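Workshop notebook, Nandetti – 4 Feb 2023
Floor finish trials, oil against hardwax
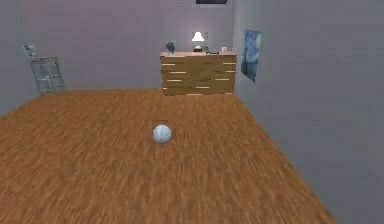
Mirsad reckons we should drop the straight oil altogether, as the Cikundale job needed recoating inside a year and the owners weren't happy. Viorica still wants it kept for repairs, where you can patch a board without sanding the whole room. I'm with her for now.

Panels 1 to 4 sanded to 120, edges by hand. Two thin coats of the Zupan oil on 1 and 2, hardwax on 3 and 4. Panel 2 had a grey patch near the knot and I let it go. Used 422 mL of oil and 424 of hardwax, so no difference worth writing down. The tin colour is way off what dries on the board – more honey than the label.

Humidity was up all morning. Left the roller door half open and the fan on low. Panel 3 was still tacky at knock-off, panel 4 fine. Same tin, same rag, so maybe the board.

Kojo has nearly 600 mL of the old batch left and wants it gone before the new order.

To do:
Water spots on all four, overnight
Heel scuffs, the black rubber ones
Ask Ankica for the invoice, job 3034
More lint-free rags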